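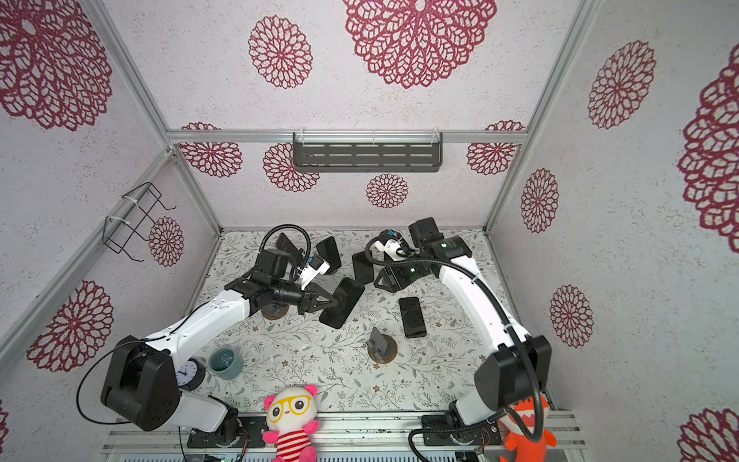
Photo: Farquharson picture library. All rights reserved, not covered by the licence at the bottom.

Stedex

Nightly backup checker for object storage. Reads the backups you already have, pulls a sample back down, compares against the manifest, writes a report. Does not make backups. Use whatever you like for that.

Status: in daily use at our end, still rough. The config format changed in December, see Upgrading.

What it does

Most backup jobs tell you the upload finished. Fine, but you want to know the file comes back. Stedex picks a random sample of objects from a bucket every night, downloads them to a scratch folder, hashes them, checks the hash against the manifest written at backup time, then bins the local copy. Anything missing, short or with the wrong hash goes in the report. Exit code is non-zero if there's a problem so cron will shout at you.

Restores of whole sets are a seperate command and you have to ask for it. Never runs by itself.

What it doesn't do

No scheduling. Use cron or a systemd timer.
No encryption. If your backups are encrypted it hashes the encrypted blob and that's all it knows.
No repair. It will tell you an object is bad and leave it exactly where it is.
No web page. Had one, took it out.

Requirements

Python 3, reasonably recent
A bucket that speaks the usual S3 sort of API
Read-only keys for that bucket. Please don't give it write keys, it has no use for them
Scratch disk. Size depends on your biggest object, plus a bit

Tested on Linux only. Someone got it going on a Mac with the path setting changed. Windows no idea.

Install

git clone the repo, then from inside it:

pip install .
stedex init

init writes stedex.conf in the current folder and stops. Edit it before going any further. If a stedex.conf is already there it refuses – move the old one first.

Config

bucket – name of the bucket, no slashes
endpoint – full address incl. https
keyfile – path to a file with the key on the first line and the secret on the second
manifest – path or object name of the manifest
sample – how many objects to pull per run, default 70
timeout – seconds per object, default 900
scratch – folder for downloads, gets emptied at the end of every run so DON'T point it at anything you care about
report – folder for reports
keep – how many reports to hang on to, default 29, oldest goes first

Anything not set falls back to the default where there is one. bucket, endpoint, keyfile and manifest have no default and it won't start without them.

The 900 is generous. On a slow line with big tarballs we have hit it. If you see lots of TIMEOUT in the report and nothing else wrong, put it up before blaming the provider.

Running it

stedex check
stedex check --sample 13
stedex check --prefix mail/
stedex restore --set NAME --to /some/empty/folder

--prefix limits the sample to object names starting with that text. Handy after you've moved one lot of backups and only want to look at those.

restore wants an empty folder. If it isn't empty you get an error and nothing is written.

Our crontab line kicks it off at 3.40 am, after the backup jobs are done. Leave a decent gap. If check runs while an upload is still going, the manifest and the bucket disagree and you get a page of MISSING that means nothing.

Reading the report

Plain text, one line per object, then totals. The words you'll see:

OK – came back, hash matches
MISSING – in the manifest, not in the bucket
SHORT – came back smaller than the manifest says
BADHASH – right size, wrong contents. Worry about this one
TIMEOUT – gave up waiting
DENIED – keys can't read it, usually a policy on one folder

Objects in the bucket that aren't in the manifest are ignored unless you pass --strays.

Manifest format

Cornota, version two. It's a text file: hash, size in bytes, object name, tab between each, one object per line. Hash is SHA-256 in lower case hex. Names with tabs in will break it. So will names with newlines but if you have those you've got bigger problems.

Version one manifests (no size column) still load but SHORT can't be detected, they just turn up as BADHASH.

To make a manifest from a local folder:

stedex manifest /path/to/folder > backup.cornota

Do this on the machine with the originals, before upload. Making it from the bucket afterwards defeats the point of the whole thing.

Providers

Gitis – what we use. Works. Listing big buckets is slow, and cold tier objects need waking up first, which Stedex won't do for you. They show as DENIED, a bit misleading. On the list.

Self-hosted – works with the ones we tried, self-signed certs need cafile set in the config.

Others – should be ok, tell us. Watch egress charges! The sample gets downloaded for real, every night, and you pay for that on most plans. Turn sample down if the bill looks silly.

Upgrading from the old config

Old files had everything under one [main] heading with bucket and endpoint joined together. Run:

stedex convert old.conf > stedex.conf

Check the keyfile line afterwards, convert gets it wrong if the path has a space in it. Known, not fixed.

Known problems

Sample is random per run with no memory, so a given object might not be looked at for ages. A proper rota is half written on the rota branch. Don't use the branch yet.
Ctrl-C in the middle of a download leaves the partial file in scratch. Next run clears it.
Very long object names get chopped in the report. The full name is in the log.
Two copies running with the same scratch folder will delete each others files. There's no lock. There should be a lock.
Zero byte objects report OK even when the manifest hash is blank.

Tests

make test

Needs no network, uses a pretend bucket in a temp folder. The timeout test is slow, leave it be. If you're changing anything in the manifest reader please add a case under tests/manifests, that's where all the bugs have been.

Contributing

Patches welcome, small ones get looked at sooner. Open an issue first for anything bigger than a screenful. No reformatting patches please. When reporting a bug put in the report file and the config WITH THE KEYS TAKEN OUT – the keyfile should be seperate anyway but check.

Licence

MIT for code and docs, see LICENCE. The Cornota format notes in docs/ are free to copy with no strings. Changelog is in CHANGES, a couple of entries behind at the moment.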